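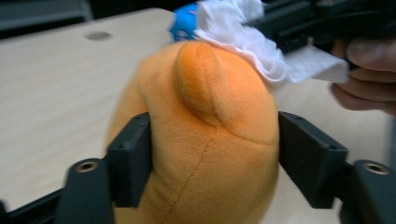 The toy library at Hekmont has been open for the full reporting period, and this report covers the second half of the funded year. Borrowing is up on the first half and most of the outcomes in the agreement are on track. The one that is behind is the Arkholm outreach run, which is covered further down. Soft toys remain the most borrowed category for children under two, and the plush ones in bright colours, like the fuzzy orange one with the stubby bump on top, go out more often than the plain ones. We had expected puzzles to lead, as they did in the first half.

Membership

We finished the period with 231 member families. The target in the agreement was 200, so this outcome is met. Most new members heard about us through the maternal and child health centre or from another parent. The flyers we paid for in the first half brought in very few people and we have not printed any more.

The fee waiver was used by 35 families. It is offered at sign-up to anyone with a concession card and we don't ask for further paperwork. A small number of families who had let their membership lapse came back once they knew the waiver existed, so we have moved the wording to the top of the form.

Collection

The collection stands at just over 600 items after the stocktake in June. We retired a fair number of older toys during the count, mainly plastic ride-ons with cracked wheels and games with too many missing pieces to be worth lending. Replacement buying has gone to three areas:

Soft toys and sensory items for babies
Outdoor play, including balance boards and two sand and water tables
Toys with large switches, for children with limited hand movement

The switch toys cost a lot more than we budgeted. We bought four in place of the planned six and put the remainder towards batteries and a second charger. All four have been on loan almost continuously.

Cleaning and checks

Every soft toy is now machine washed on return and has its seams checked before it goes back on the shelf. Hard toys are wiped down and counted against the card in the bag. This has added time to each session – usually a bit under an hour – and we have moved closing from 1 pm to 12.30 pm to fit it in. Two families asked about the change and neither had a problem with it.

The dryer failed in the middle of the period. It was out of warranty and was replaced from the equipment line. Soft toys were off the shelf for nine days while we waited for delivery.

Arkholm outreach

The plan was for a monthly visit to Arkholm with a van load of toys. We ran three visits out of six. The hall was closed for roof repairs for two of the missed months, and on the third the road was under water. The visits that did go ahead were well attended and we signed up members at each of them. The hall has confirmed bookings for the rest of the year. We would like to carry the unspent fuel and hall hire money forward and use it for the three missed visits.

Catalogue

We moved from the card file to the Akik lending system early in the period. Data entry took longer than planned, mostly the photographing and measuring of large items, and the old cards are still being used for puzzles. Members can now renew from home and overdue items have dropped. The reminder texts went out twice to everyone in the first week, and that has been fixed.

Budget

Spending is within the total grant. Equipment is over, because of the dryer and the switch toys, and outreach is under for the reasons given above. Storage came in on budget, including the shelving supplied by Jatoi. A line-by-line statement is attached.

Next period

We will finish the catalogue, run the Arkholm visits and start a Saturday-style family session once a month outside working hours. We also need a decision on the carry-forward before the next hall invoice falls due.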